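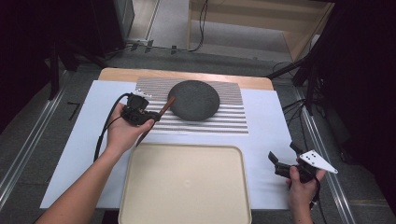 Okay, I promised a few of you a proper thread about what we've been up to at the Bustham lab, and I've had my coffee, so settle in, this may take a while! (1/9)

The project is called Julano and the question behind it is simple enough to explain to my mom. If a person does a job with a pair of hand-held grippers, can a robot with the same kind of grippers learn the job from those recordings, without a robot being in the room at all? (2/9)

We've been working with stones. A big flat stone is a lovely awkward thing: heavy for its size, no handle, nothing to pinch. You have to think about how to get under it or behind it, and people solve that with whatever is lying around, which in our case is a thin wooden stick. (3/9)

So one hand holds the gripper with the stick in it, and the other hand has a gripper of its own, free to steady or nudge or catch. The little white plates on the grippers are markers, and they're how we work out where each hand is and which way it's tilted. I've glued on more of those plates than I care to remember. (4/9)

The striped mat gets asked about every time I give a talk! Stripes give you a plain visual reference, so if the stone turns or slides, the change against the lines is easy to spot when we go back through the recordings. Wiriya, our labeling tool, draws its own lines over the top, and comparing the two is oddly soothing work. (5/9)

Now the result, and I'm going to be careful with it. We collected 3,000 demonstrations and trained on all of them, then ran 100 trials on the robot with stones it had met in training and 100 with stones it hadn't. On the new stones it finished the job 66 times. I had quietly bet on a good deal less, so I was grinning all the way home. (6/9)

Most of the failures were the stick slipping along the edge of the stone. A person feels that coming and eases off. Our grippers record how wide the jaws are and nothing about force, so the robot just keeps pushing, bless it. (7/9)

Next up is a force sensor in the jaws. Maser is making us a small batch, and if they arrive in February I'll be unbearable on here for weeks. We also want to try sticks of different lengths, since I suspect it has learned this one a little too well. (8/9)

If you work on tool use and want to swap notes, please do write, I love getting those messages and I do answer them (slowly). Thank you for reading all the way down here! (9/9)

Tags: robot learning, tool use, lab notes

We use cookies to remember your settings. Accept | Manage choices

Contact | Privacy | Back to top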